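Ticket 685 – Grellon Fleet Support
Subject: Van 2 wants a particulate filter regeneration every day of its life
Opened by: Wycliffe Mrema, Tromska Deliveries
Assigned to: Delia Ocampo
Priority: Normal (customer selected "Catastrophic")
Opened: 17 June 2025

Wycliffe Mrema
Van 2 put the filter light on again this morning. Your guide says to drive it at highway speed until the light goes out. I did that. The light went out, I was pleased, and it came back before I'd finished my sandwich. It has been doing this since May. The fan runs after I park, the idle sits high, and the van smells like a hot iron. Van 1 is the same model on the same kind of route and behaves like a saint. Please advise before I set fire to one of them.

Delia Ocampo
Thanks, Wycliffe. Please don't. Could you send me:
– the soot load reading from the Grellon plug-in, engine warm
– the differential pressure at idle
– whatever codes are stored, including the ones you cleared and hoped I wouldn't ask about

Also, what oil went in at the last service?

Wycliffe Mrema
Soot load 90 percent before the drive. After the drive it said 2 percent, then crept back up over one afternoon of city stops. No codes stored. There may have been one on Friday. Oil was whatever Gachanja Garage uses. They say it's the right one, and they said it with some feeling.

Delia Ocampo
No filter fills that fast on soot alone unless the engine is smoking like a barbecue, and you'd have mentioned that. Either the engine is making far too much soot or the pressure sensor is telling stories. I lean toward the sensor. You haven't sent the idle pressure.

Wycliffe Mrema
I was getting to it. The number wanders. With the engine off it should read zero and it doesn't. It reads a different not-zero each time I look.

Delia Ocampo
There we go. Engine off, key on, it should sit at zero and stay there. Before you buy a sensor, look at the two rubber hoses running from the filter housing up to it. Let everything cool down first. Check for splits, soft spots, and anything blocking the pipe ends. Pull them off, check they're clear, and put them back the same way around. People swap them more often than they admit.

Note to file (internal): asked Halima Kashindye whether the Zustholm sensors from the May batch drift. She says two other tickets look similar. Linking them.

Wycliffe Mrema
Front hose has a split on the underside, right where the clamp sits. You can't see it until you bend it. I trimmed the end and refitted it, and the engine-off reading is much closer to zero but still wanders a bit. Mavis Van Dusen in our office would like it noted that she suggested hoses a week ago. It is noted.

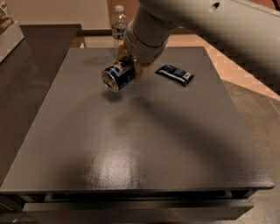

Arm with beverage can over a gray tabletop.

Delia Ocampo
Noted for Mavis. A trimmed hose pulls tight, so please replace it properly. With the wandering at rest I'd change the sensor too. After fitting, go into the plug-in menu and run "Sensor adaptation reset", or the van will keep using the old one's opinions. Don't reset the soot counter or the ash counter. The filter is the original and those figures still matter.

Wycliffe Mrema
Both parts on. Reset done. Reads zero with the engine off. I stared at it for a while and it stayed zero.

Nyokabi Kinyua (shift lead)
Picking this up while Delia is out. How far has it gone since the parts went on?

Wycliffe Mrema
400 miles, mostly city. One regeneration, which finished by itself. No light, no hot iron smell. Van 1 has now developed a squeak.

Nyokabi Kinyua
That interval is fine for your routes. Please open a new ticket for the squeak.

Status: Resolved
Cause: split pressure hose, drifting sensor
Linked tickets: 2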